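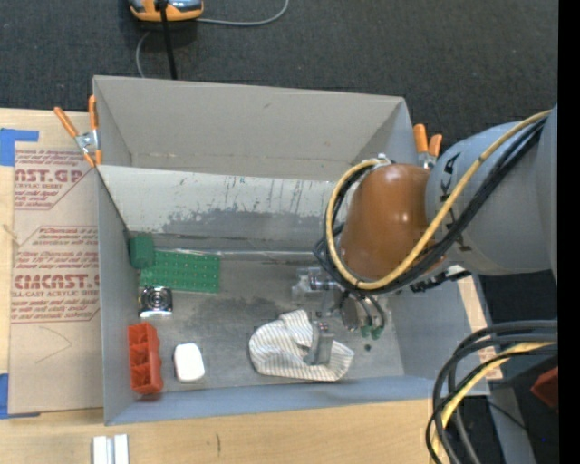 Does a Big Bin Really Keep Your Stuff Tidy?

Grown-ups love bins. Walk into any store that sells things for the home and you will find a whole wall of them, with labels promising that your mess will vanish. Should you believe it? Let's look a bit harder before we say yes.

A big open bin is a box with no lid. Things go in at the top and they come out at the top. It can hold a mix of shapes: a small block, a flat green plate covered in little raised dots, a square metal part with rings on its face, a red-orange tray with three compartments. Put them all in one bin and the table around it looks neater right away. But are the things tidy, or are they only out of the way? Those are two different jobs, and a bin is only good at one of them.

Why do flat things hide other things?

Think about a plate lying on the floor of a bin. It covers a lot of space and has almost no height. Anything small that slides underneath is gone until you lift the plate. Now think about a block standing against the wall. You can spot it at once, even though it is much smaller. So the old rule that says "big things are easy to find" doesn't always work. What matters is how much of a thing you can see from above.

Try it yourself. Drop eight small objects into a box, give the box a shake, and look straight down for as long as it takes to say your name. Look away and write down what you saw. Then tip everything out and check your list. Most people miss a few, and the ones they miss are usually under something flat.

Do compartments help?

A tray with compartments is supposed to fix this problem. Each kind of thing gets its own little room. That sounds clever, and sometimes it is. If you own three kinds of beads, a tray with three compartments is just right. If you own eleven kinds, you will be mixing them by lunchtime.

Elis Foulkes, who teaches a July craft club for second graders, is not a fan. "I bought a Golteven tray with lots of tiny sections," he says. "The kids spent more time sorting than making anything. Now we have 2 trays and a pile, and I like the pile."

You might not agree with him. Beads that roll are a good argument for a tray. Paper scraps are a good argument for a pile.

What about scratches?

Look at the walls of a bin that has had a lot of use and you may find streaks, scuffs and patches where the surface has worn away. People often say a scratched bin is a worn-out bin. Is it? A scratch on the surface is not the same as a crack. Run your finger gently along the outside of an old toy box. If it feels solid and has no sharp edges, the marks are probably only marks. If you find a split, show an adult.

And the clamps?

A spring clamp works like a strong clothespin. You squeeze the handles, the jaws open, and when you let go the spring pushes them shut. A clamp can grip the edge of a box, a board or a sheet of cardboard. Colored handles, like orange ones, are easy to spot on a messy workbench.

A clamp is not magic, though. It can only grip what fits between its jaws, and it can slip if it is holding just a tiny bit of the edge. It also doesn't care whether it is closing on cardboard or on your thumb, so ask an adult before you try a big one.

So should you get a bin?

Maybe. Before you ask for one, find a box you already have and use it for a week. If you can still find your things at the end, the box is working, and you don't need the kind with the fancy label. If you have to dump it on the floor every time you want one block, try a shallower box, or put fewer things in it.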